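Gripper for small white plastic parts on a dark table: linkage fingers or parallel jaws? And where to put the wrist camera?

Posted in Arms, Grippers and End Effectors
May 22, 2019

urnness_bench

Hello to all. I ask for advice before I spend the rest of my budget, and I beg your pardon if my English is a little stiff.

I have a small six-axis arm on a table in our workshop. The task is simple to say: pick light household things, mostly white plastic, and put them into a tray. I have had two grippers on the arm since September. The first is a Zomier, the kind with black plastic fingers on jointed links, where each finger has a flat tip like a blade. The second is a Brolell with parallel jaws and aluminum fingers, which I have on loan and must send back or buy. The price of the Brolell is 1,180 dollars, so I would like to be sure.

The camera sits at the wrist and looks down between the fingers. I like this because the camera moves with the hand and I do not need to calibrate a second stand. The table has a dark gray matte top. I chose dark because white parts on a light table gave me very poor edges. 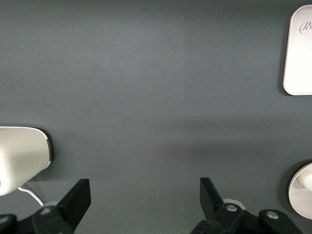
With the Zomier, the fingers always take a piece of the view at the bottom. The open table between the two tips is what I use for the last step of the approach, and for this it is good, I can see both tips and the thing I want to pick. But when the target is near a corner of the view, only a part of it is visible and my detector finds the wrong center. The arm then goes to the center of the visible part, and one finger lands on top of the object. This is my most frequent failure.

My second difficulty is shadow. The shadow beside a white object is sometimes taken as part of the object, and sometimes a wide soft shadow on the table makes the threshold jump.

The third is cables. A thin white cable is detected as an edge of the part it comes from, and the box I get is then much too long.

What I have measured: I ran 2,000 picks in total, divided equally between the grippers. The Brolell closes more exactly and repeats better. The Zomier is more forgiving when the position is wrong, but with flat things that lie close to the table the tips slide up and over the rim. I did not write down every reason for failure, which I now regret.

So, my questions. Is it reasonable to keep the linkage fingers and only change the tips? Should I move the camera higher, or tilt it? And does somebody run a Whitcombe controller with a wrist camera? Mine has a delay between picture and motion that I cannot explain.

slowservo

You have three problems and you are hoping a gripper will fix all of them. I would separate them.

Partial objects first. Any detection that touches the border of the image should not be used for a grasp. Use it only as a hint for where to move. Shift the wrist sideways toward it, stop, take a new picture, and grasp only when the whole outline is inside the image with some margin. This is a few lines of code and I expect it will remove most of your "finger on top" failures with either gripper. It costs one extra move for each such part.

Next the fingers. They open and close, so a fixed mask is only right for one opening. Record the view at several openings over the bare table, make a mask for each, and choose the mask by the commanded opening. Do not forget the screw heads. Bright metal on black plastic makes a very strong corner feature, and if your software uses features for tracking, it will happily hold on to the screws and tell you that nothing is moving. A dot of flat black paint on each one is enough. I did this on an older hand and never had to repaint.

Shadow: stop using one threshold for the whole picture. A local threshold will ignore a wide soft band, because the brightness changes slowly across it. The hard shadow next to the part is another matter. There you want a second lamp on the other side, or a ring of light with a diffuser — and keep it off the wrist if you can, the fingers will throw their own shadows.

For flat parts I would make new tips before buying anything. Thin the last 7 millimeters on the inner face and glue on a strip of soft silicone. Also check whether the fingers travel on an arc. On many linkage hands the tips rise or drop as they close, and if you do not correct the height while closing, they will climb over a low rim exactly as you describe.

About the cable I have no elegant answer. I erode the mask until the cable disappears and then grow it back. Thin things vanish, bodies stay.

marlpit

Get suction. For smooth white plastic one cup is cheaper than any of these grippers. We stopped using fingers for flat lids long ago.

urnness_bench

Thank you both. Suction I have tried, but many of my parts are curved and glossy and the cup did not seal on the small ones. Perhaps a softer cup, I will look.

The border rule is so simple that I am a bit ashamed. I have put it in this evening. About the arc you are right, I checked with a ruler beside the fingers and the tips do come down when they close, then lift again near the end. I was holding the wrist at one height the whole time.

tannoy_b

Only answering the controller part. I use a Whitcombe with a USB camera on the wrist. In my case the delay was the image buffer: the driver kept old pictures in a queue, and my program was always reading the oldest one. I set the buffer to a single picture and threw away the first one after each stop.

To see if yours is the same, put a blinking LED under the camera, switch it from the controller output, and compare the time of the command with the time the light shows in the picture. If the difference grows while the program runs, it is the queue. If it stays constant, look at the exposure time and at the settling of the arm. Mine also shook for a moment after each fast move, and with the camera so far out at the wrist this shows as blur.

On the mounting, I would not tilt. I tried it with a Brolell — the view of the tips became better and the depth estimate became worse. I went back to looking straight down and moved the bracket a little higher. You lose detail, but more of each part is in view. Please post what buffer size you find, the manual for my version does not give it.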